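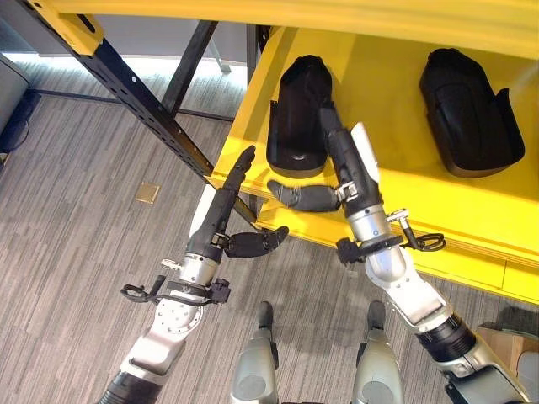 What is a revolving climate fund?

It's a pot of money that lends for things like insulation or heat pumps, gets repaid out of the savings on people's bills, and then lends the same money out again.

Tremville's new one opens for applications in August and I have been reading the rules with far too much excitement, so here comes a thread.

First, the basics. Households can borrow up to £2,000. Small businesses, clubs and faith buildings have their own part of the fund with different limits, and I'll leave that for another day as it's a whole thread on its own.

You get five years to pay it back and there's no interest. There is a 2% fee at the start, which covers the admin and the odd loan that goes bad. I had to read that bit twice. I was expecting a catch further down the page and there wasn't one.

What I love about it is that grants run out. A grant scheme gets announced, everyone piles in, the website falls over and by the next spring it's closed. With a loan fund the repayments start coming in within a few months and they go straight back out the door to the next street along.

The trial version covered the Quintana estate and made 192 loans. Mostly loft insulation and draught proofing, some heating controls, a handful of secondary glazing jobs in the older terraces. Not glamorous! But this is the stuff that makes a house comfortable in January.

Wálter Carhuamaca ran the trial and gave a talk on it at the library on Sunday. Best hour of my week. He had a whole slide on letterbox brushes and the room was properly gripped.

His main point was about who applied. In the first few weeks it was nearly all homeowners who already knew what a U-value was. Tenants only started turning up once the landlord consent form was cut down to a single page.

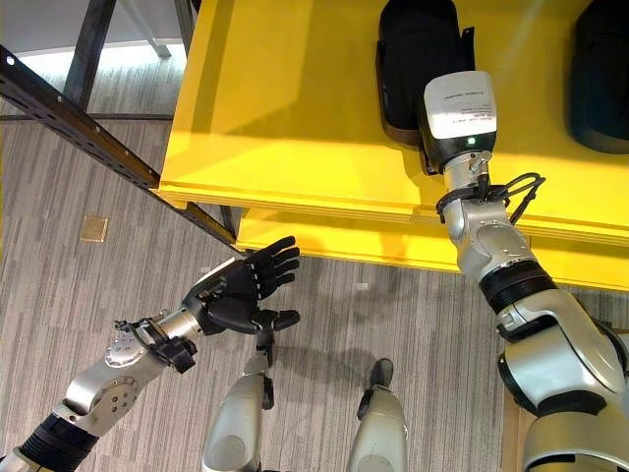
The other big change since the trial is the list of what you can spend the loan on. It used to sit at the back of a long guidance document and hardly anyone found it, so people were asking for things that were never going to be covered. I'd like the new one to be as hard to miss as the edge of that bright yellow shelf. Front page, big type, job done. Wálter says it's moving up to page one, so fingers crossed.

Things that made the list this time: loft and underfloor insulation, hot water tank jackets, heating controls, secondary glazing, and (hooray) the survey itself, provided you go on to do at least one of the measures it recommends.

Solar panels are out, which will annoy some of you. The argument is that they cost far more than the household limit and would tie up the pot for too long. I can see it, though I'd have liked a top-up option for people who've got most of the money saved already.

Installers have to be on the approved list. Flalum did a lot of the trial work and they're on it again, along with several smaller local firms. Please get more than one quote whoever you go with, the gaps between them can be enormous.
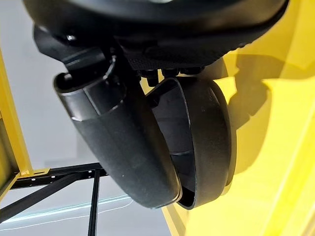 And ask each firm whether the quote includes making good afterwards. A neighbour of mine had lovely new underfloor insulation and then a separate bill for putting the boards back.

Applications go through Jarkero, the credit union by the bus station. They'll do an affordability check, but it's a friendly one and you can do it in person if you hate online forms. Bring a recent energy bill and proof of address. Tenants, bring the signed consent form too.

A couple of replies have asked about people on prepayment meters. They can apply, same terms! Repayments are separate from the meter, so nothing gets taken off your top-ups.

Someone also asked if this replaces the hardship grants. Those are staying. Mirela Tavares on the advice desk can tell you which one suits you, and if you qualify for a grant she'll steer you to that first.

I'm hoping to get hold of the repayment figures from the trial before it opens. Wálter promised me the spreadsheet and I intend to hold him to it. Will add them to this thread when they land.

Right, off to measure my loft hatch.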